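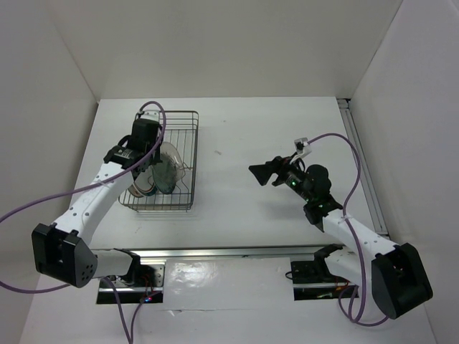 The Musteck Inik is a freestanding pedestrian barrier for use at permitted assemblies, polling places, court entrances, and other sites where police and the public share a street. It is supplied to municipal police departments, county sheriffs, and event licensing offices. Panels are carried upright in an open steel cradle, on the same principle as a wire dish rack, where a dark teal plate can stand on edge with a clear one leaning behind it and either can be lifted out alone. One officer can therefore draw a single panel from the cradle without unloading the ones beside it.

Each panel is 1360 mm long and 800 mm high. The height was chosen so that a person standing on one side can speak with an officer on the other and be seen by press and legal observers. The Inik is intended to mark a line. It is not rated to hold back a moving crowd, and departments planning for that condition should consult the Musteck Dumach series, which is anchored and requires trained installers.

Standard features

Galvanized steel tube, powder coated in white or safety orange
Flat feet that fold inward for transport and lie level with the pavement when open
Hook-and-sleeve couplings that release from either side without tools
Rounded top corners
Blank sign plate for route notices, permit numbers, or directions to first aid

Emergency release

Every run of panels must include a marked release point. The yellow release panel swings in both directions and is opened by lifting one pin. Musteck recommends that the location of each release panel be entered on the site plan and given to the permit holder before the assembly begins. Release panels are ordered separately under the part name Rugemalira gate and fit all Inik panels currently in service.

Cradle and transport

The cradle holds 30 panels and may be moved by forklift or on its own casters. Empty weight is 102 kg. Panels should be loaded with the couplings facing the same way. A loaded cradle must be strapped before it is moved by road, and the wheel locks must be set whenever it is parked on a grade.

Care and inspection

Wash panels with mild soap and water after use. Remove tape, stickers, and cable ties before storage, as trapped moisture under adhesive will mark the coating. Inspect welds and coupling hooks each February and after any event in which a panel was struck or dragged. Bent hooks are to be replaced and may not be straightened. 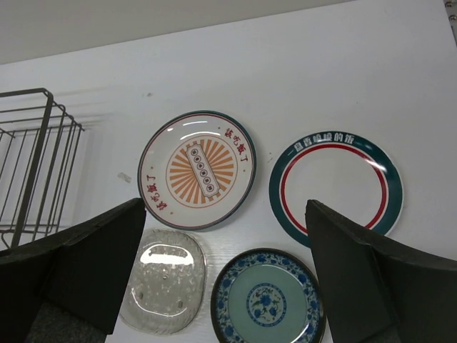

Ordering and training

Orders are accepted from public agencies and licensed event operators. Requests for quotation should state the length of line required, the number of release points, and the delivery address. Ashok Grewal handles agency contracts, and Estrella Ochoa schedules the half-day setup course, which is included with a first order. Replacement parts are listed in the printed catalog and ship separately from complete panels.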